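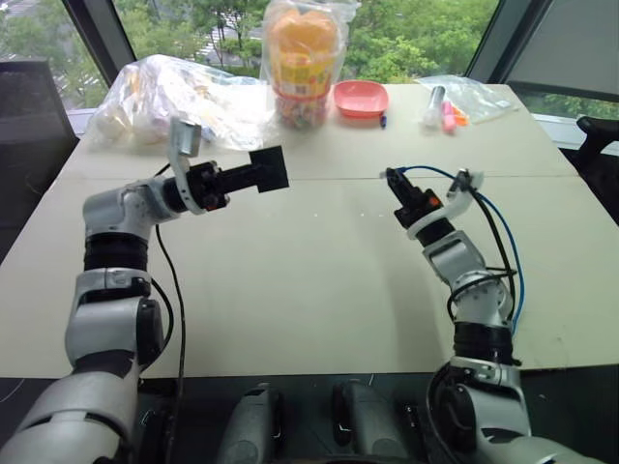
*The pale table and its seam, April.*

I slept badly and was up before six. The wind pulled at the loose gutter all night, and at some hour I began to translate the noise into words, first in my language and then in English, and after that there was no hope of sleep. I made tea and sat with Grandmother's letters again.

I have now finished letter 57. There are 77 in all, so the end is close enough to see, and I notice that I am going slower. Yesterday I spent the whole evening on four lines. She writes to her sister that the plums "have sat down this year." I know exactly what she means. The plums were heavy and the branches came low, and a child could pick them without a ladder. But in English the plums cannot sit down. I tried "the plums have settled," which sounds like a debt or a house. I tried "the branches are sitting," and this is worse. At last I wrote "the plums hang low this year," which is correct and has lost the whole joke, because Grandmother used the same verb for guests who stay too long.

I wrote the old version in pencil on the side. My cousin's children will read only the English, and I would like them to know at least that there was a joke.

Iona Moffat came at ten in the morning with the pages I gave her last week. She reads my English for me and does not take money, only bread. She had marked very little and I was suspicious. I asked if she had become tired of correcting me. She said no, some of the mistakes she had left on purpose, because they sounded like my grandmother. I told her that she never met my grandmother, and that the mistakes are mine. She laughed and cut the bread herself, too thick, the way she does.

We argued over the word "yard." In the letters there is a place behind the house in Larora where everything happens: the washing, the hens, the quarrels, the wedding of my aunt. I had written "courtyard." Iona says that a courtyard has a fountain and somebody in a hat. "Yard" is for her a place with a car in it. "Garden" is wrong too, as nothing was planted there except one walnut, and that was planted by a bird. We stayed with "yard." I am not happy, but I have promised myself not to change it again before I reach the end, or I will have three different places and the reader will think that we were rich.

After she left I went to the post office. The line was long. A man in front of me was sending a rug, and the clerk had to fold it again with him, two times. I had nothing to do but listen, and I collected one expression: "It's a bear to wrap." I wrote it on my hand. I do not know where I can use it. My grandmother was afraid of bears all her life and I think never saw one.

The parcel for Mother is gone. I put in the wool socks, the photographs from the winter and a copy of letters 1 to 10, in large print. She has asked for them many times and I always said they were not ready. It is a strange feeling to send a mother her own mother's words in a language she reads only with effort. She has the originals in her head, of course. She will call and tell me what I have misunderstood, and I have put a new notebook by the telephone for it.

Lunch was soup from yesterday. Then I slept for one hour in the chair, which I had not planned, and woke with the mark of the pillow seam across my face.

In the afternoon I did letter 58. It is a short one, and sad. The dog had died. She gives it one sentence, and then she asks for buttons. When I was younger I believed that she was a hard woman, and I remember that we all said so in the family, even with some pride. Now that I have to copy each sentence slowly I am less sure. She asks for dark green buttons, and she describes the size, and she says that if there are no green ones, then none at all. It is half a page of buttons. I think she could not stop writing yet and had nothing else she was able to say.

So the buttons gave me no trouble at all in English. Every word was there waiting. The sentence with the dog I have written in four different ways and all four are on the page still. "The dog is no more" is too much like a poem. "The dog died" is what she says, more or less, but in our language there is a small word in front which means that you were expecting it and hoped to be wrong. I asked myself if "after all" could do this work. "The dog died after all." Perhaps. I will ask Iona, although she had a dog too until last year, and I should choose the day.

The gutter man did not come. He said April, and it is April, so I cannot complain to him yet.

Toward evening the wind went down and I walked to the end of the road and back. The neighbors have painted their door a yellow that I do not like – it will be better when the sun has been on it for some years. I met the woman with the twins, who told me that both have a cough. I said "I hope they will be over it soon," and on the way home I was worrying if it should be "get over it," which sounds rude to me, as when somebody is told to stop crying. English is full of these little stairs in the dark.

Supper was eggs. I called my cousin about the cover. He wants a picture of the house in Larora, and I want no picture, only the title, but we have not a title either. He suggests "Letters from the Yard." I said I would think about it, and I did not tell him what happened this morning over that word.

For tomorrow: ask Iona about "after all." Buy stamps, which I forgot while I was listening to the man with the rug. Bake, as there is only the heel of the bread left. Look again at letter 31, where I believe I made her aunt into her niece.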